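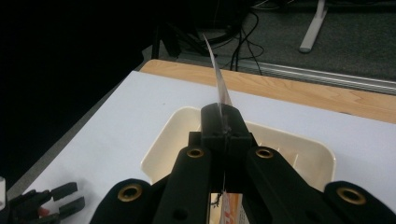
View from the hand-held gripper with a thin, translucent strip held in the jaws over the cream tray.

Drumel thin-object handling: frequently asked questions

These answers cover the demonstration method and the first set of results. Installation of the software is dealt with on a separate page.

What is Drumel?

Drumel is a method for learning to pick up and place thin, flexible items from human demonstrations. A person carries out the task with a hand-held gripper, and a policy is trained on the recorded views and jaw positions. The trained policy is then run on an arm fitted with jaws of the same shape.

Why thin objects?

Most grasp planners assume that an object keeps its shape when it is touched. Strips, sachets and empty packets do not. They bend on contact, and the part that sticks out of the jaws moves when the wrist moves. A grasp that is good at the start of a motion can be poor by the end of it.

How many demonstrations were used?

The training set holds 330 demonstrations. We recorded more than this, but removed those in which the camera lost tracking or the operator let go of the item before reaching the tray. A further 40 were kept back for validation and were never used in training.

Does the method need a model of the material?

No. Stiffness and thickness are not given to the policy. It receives the wrist view and the jaw opening, and returns a short sequence of wrist motions and jaw commands. We did try adding a stiffness estimate as an input (see the Painemal variant below). It made training slower and the placement error did not change by a useful amount.

What is the Painemal variant?

Painemal is our name for the version with the stiffness input. It is still in the code so that the comparison can be repeated. New users should leave it switched off.

How was the policy tested?

We ran 516 trials on the arm. A trial counts as a success when the item is released fully inside the tray and no part of it rests on the rim. Under this rule 304 trials succeeded. Items that landed on the rim and then slid in were scored as failures – the rule is strict, but it can be applied without judgement by the person scoring.

What are the main causes of failure?

The largest group is double contact: the free end of the item touches the tray wall before the jaws open, and the item springs away on release. The second is a shallow grasp, where too little material lies between the fingers. Missed grasps are less common. They occur mostly when the item lies flat on a pale surface and its edge is hard to find in the wrist view.

Can I use a different gripper?

Yes, if the finger geometry and the camera position are the same for recording and for running. A policy trained with wide fingers did not transfer to narrow ones in our tests. If you change the fingers, record new demonstrations.

Do the tray and table surface have to match yours?

Not exactly. The Lollar configuration file sets the tray height and wall clearance, and both should be measured on your own table. Set the clearance too low and the double contact failure becomes much more frequent.

Is the data available?

The demonstrations are stored in the Bruris format, one folder per episode. The validation episodes will be released in July, after the calibration files have been checked.

Who maintains this page?

Questions on the method go to Inese Kazlauskienė. Questions on the trials and scoring go to Kiran Vishwakarma. Please state which configuration file you used and attach the log of one failed trial.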